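MacPherson releases Brallwood 5 with direct printing from phones and tablets

Clistotdale, 15/10/2025 – MacPherson, the Clistotdale software company, today released version 5 of Brallwood, its print and scan utility for home offices and small businesses. The new version lets people print from a phone or tablet to any printer that is already set up on a Mac or Windows computer on the same network. No printer driver has to be installed on the phone, and the printer itself does not need wireless support.

Brallwood 5 is a free update for anyone with a current license. New users can download a trial from the MacPherson website.

Printing without a wireless printer

Many printers in daily use were bought before phone printing was common. They connect by USB cable to one computer, and anyone who wants to print from another device has to email the file to that computer first. Brallwood takes over that step. The desktop program shares the printers it finds, and the mobile app lists them under the name of the computer they are connected to.

"We kept hearing from customers who had a good laser printer and were being told to replace it," said Normand Leclerc, head of product at MacPherson. "The printer worked fine. They wanted to send a PDF to it from a tablet, and that was the whole request."

The computer has to be switched on while a job is printed. If it is asleep, the mobile app holds the job and sends it when the computer wakes up. Jobs can be held for up to 2 days before they are removed from the queue. Users can also cancel a held job by hand or move it to a different printer.

What is new in version 5

Mobile printing. The app accepts PDF files, photos, web pages and plain text. Page range, paper size, number of copies and two-sided printing can be set before the job is sent. The settings on offer depend on the printer – if a model does not support two-sided printing, the option is not shown.

Scan to phone. A scan started at the desktop can be sent to a paired phone as a PDF or an image file. Files of up to 200 pages are supported. Longer documents are split into parts and numbered in order.
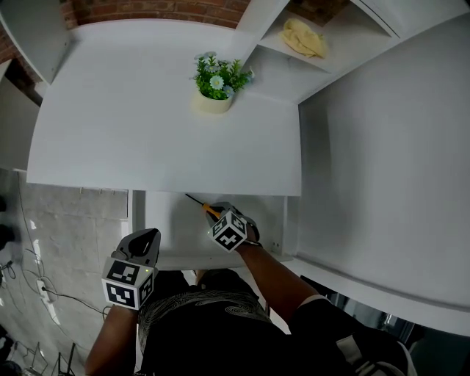

Shared queue. All jobs from all paired devices now appear in one list in the desktop program, with the name of the device that sent them. The list can be sorted by time, device or printer, and a finished job can be printed again without going back to the phone.

Guest access. The owner of the desktop program can create a code that lets a visitor print for a limited time. The visitor opens a page in a web browser, enters the code and picks a file. Guests cannot see other people's jobs and cannot change printer settings. Codes can be withdrawn at any time.

Ink and toner notices. Where a printer reports its supply levels, Brallwood passes the information on to paired devices. Notices are off by default.

Tested in Gekstead

MacPherson ran a test of the new version over the summer with small businesses in Gekstead. Over the test period, the participants sent 3,000 jobs from phones and tablets. Their reports led to several changes, including a larger Cancel button, a clearer message when the computer is asleep, and a setting that keeps color printing switched off unless it is chosen for a job.

Gaétan Beaudoin, who runs a bookkeeping office in Gekstead, was one of the participants.

"I get receipts on my phone all day long," Beaudoin said. "Before, I would forward them to myself and print them in the evening. Now I send them to the printer when they come in and they are in the tray when I get back. The first version we had was slow with photos, and we told them so. It is better now."

Privacy

Print jobs travel directly between the phone and the computer over the local network and are encrypted on the way. They do not pass through MacPherson's servers, and no account is needed for local printing. Guest printing works in the same way, so a visitor has to be connected to the same network as the desktop program. Completed jobs are kept on the computer only if the owner has turned on the print history.

System requirements

The desktop program runs on Mac and Windows computers. The mobile app is available for iPhone, iPad and Android phones and tablets. The desktop program and the app must both be updated to version 5 before they can be paired – older versions of the app will show a message asking the user to update. Printers and shared folders set up in the previous version are carried over. Paired devices are not, and have to be paired once more.

A full list of supported operating systems and a list of known problems are posted on the support pages of the MacPherson website.

Availability

Brallwood 5 can be downloaded from today in English and French. The update will be offered inside the program to all current license holders over the coming weeks. Customers with a license for several computers can request an installer for their whole office from the sales team.

A smaller update is planned for November. It will add support for label printers and fix a problem with envelope sizes on some older inkjet models.

About MacPherson

MacPherson develops utility software for home and small office use. Its products cover printing, scanning and file transfer. The company is based in Clistotdale.

Press contact

MacPherson Press Office, Clistotdale
Product questions: Normand Leclerc, head of product
Product logos and screenshots are available on request.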